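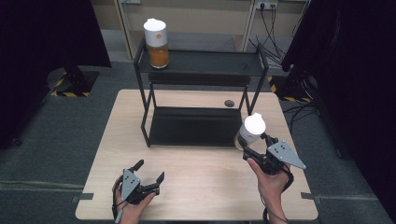 社区厨房调料角换了新架子,大家做饭前不用再翻柜子了

26 Jul 2026

先说结论:调料终于有个正经的家了!

常来格伦登(Grernden)共用厨房做饭的朋友应该都有体会,那个放调料的抽屉有多让人崩溃。孜然粉压在盐底下,辣椒粉的盖子永远差半圈没拧紧,想找一点五香粉得先搬出来一大堆东西,等找到了,锅里的蒜都快焦了。我自己就干过这种事,不止一次(那天的蒜苗炒肉,吃过的人请继续替我保密)。

所以这个月换上黑色双层小架子,我是真的高兴,高兴到要专门写一篇小消息。

架子是金属的,腿是细细的方管,样子很简单。上层是个平平的黑托盘,四周有一圈凸起来的边,我最喜欢的就是这圈边。以前那个旧木架没有边,谁伸手拿里面那瓶,外面那瓶就往下溜,我们为此损失过一整瓶花椒,扫了好几天,到现在墙角偶尔还能捡到一粒。下层是一块斜着的黑板面,贴着台面,位置比较矮,怎么用大家还在讨论,后面再说。

架子是在Carska买的。选它的人是南迪·恩格尔布雷希特(Nandi Engelbrecht),她管厨房的排班和采购,从5月就开始张罗这件事。当时她在群里发了7款架子让大家投票,有转盘的,有挂墙的,还有一款带小抽屉的,看着特别可爱,我投的就是它,结果只拿了2票(另一票是谁投的,我想请你喝茶)。最后胜出的就是现在这款,理由很实在:不用打孔,哪张桌子需要就搬到哪张桌子去。

“挂墙的好看是好看,”南迪跟我说,“可是一挂上去就不能动了,包饺子那天大家都在长桌这头,难道每个人都跑去墙边倒胡椒?”

我没法反驳,包饺子那天我确实跑了一晚上。

罐子也跟着换了一批,透明玻璃的,配高高的白色塑料盖。好处是里面装了什么、还剩多少,拿眼睛一扫就知道。那种橙棕色颗粒的调料,放在玻璃罐里颜色特别漂亮,站在架子上暖暖的,比原来装在塑料袋里、拿夹子夹着强太多了。我回家以后把自己灶台边上那几个袋子看了又看,越看越不顺眼,估计下个月也要破费。

说说摆法。南迪的想法是上层放用得最多的几样,谁用完谁放回去,罐子之间留出手指能伸进去的空当。听起来像废话对吧?可是原来抽屉里就是塞得太满,抽一瓶带倒三瓶。我们第一次摆的时候,有人一口气想把13罐全放上去,摆到后面就开始叠罗汉,南迪看了一眼,一句话没说,默默拿下来一半。剩下的现在住在柜子里,按月轮换,夏天先让给做凉拌菜和烧烤的那几样。

至于下层,目前分成两派。一派说斜面正好,可以靠着放小包装的东西,比如八角、香叶、干辣椒,拿起来顺手。另一派(包括我)觉得什么都别放,留着好擦。油和粉末往下掉是早晚的事,斜面一抹就干净,堆上东西就又回到抽屉时代了。范怀克(Van Wyk)那边的共用厨房听说我们换了架子,也来打听过,他们的经验是下层最后一定会变成放橡皮筋和外卖酱包的地方。我听完更坚定了。

顺便提一下标签的事。有人提议每个盖子上贴字,中英文都写,我双手赞成,尤其是盐和糖。上次聚餐那锅番茄汤甜得像糖水,掌勺的人坚持说是新口味,我们也都喝完了,但是这种新口味一次就够了。标签纸已经跟Sevari文具店订了,防水的那种,到货以后想来一起写字的,请带支自己顺手的笔。字丑没关系,看得懂就行,我写的那几张你们忍一忍。

再啰嗦几句平时怎么用,都是这阵子大家在群里聊出来的:

倒调料的时候把罐子拿离灶台,别直接举在冒热气的锅上面。水汽钻进去,粉末过两天就结块,到时候拿筷子捅半天。我现在都是先倒在小碟子里再下锅,多洗一个碟子而已。

盖子要拧到底。白盖子比较高,看着像盖好了,有时候其实是歪的。放回架子之前随手再拧一下,养成习惯就好。

手上有油先擦一擦再拿玻璃罐。玻璃滑起来是真滑,我不想再写一篇关于扫花椒的消息。

快用完的那罐,往群里说一声,别把最后一小撮留给下一个人。对,我说的就是小茴香,每次轮到我都只剩罐底那一层。

自己带来的特别的调料欢迎分享,但请写上名字和开封的月份。上回清抽屉,清出来一包谁也说不出是什么的粉,闻着像咖喱又像姜,讨论了好久,没有人敢尝。

花销方面,架子和罐子都是从上一季的材料费里出的,没有另外收钱。还剩下几个空罐子,谁家里有吃不完的整粒香料,又舍不得扔的,可以带过来装上。旧木架也没扔,腿还稳当,搬去阳台放香草盆了,薄荷和罗勒站在上面挺精神,做凉面的时候记得去掐两片。

下一次一起做饭是包菜肉馄饨和拌几个凉菜,几乎5个人报名了,只差一位还在跟家里商量时间。想来的直接在群里接龙,围裙自备,馅料我来买。调料嘛,这回不用找了,都在架子上。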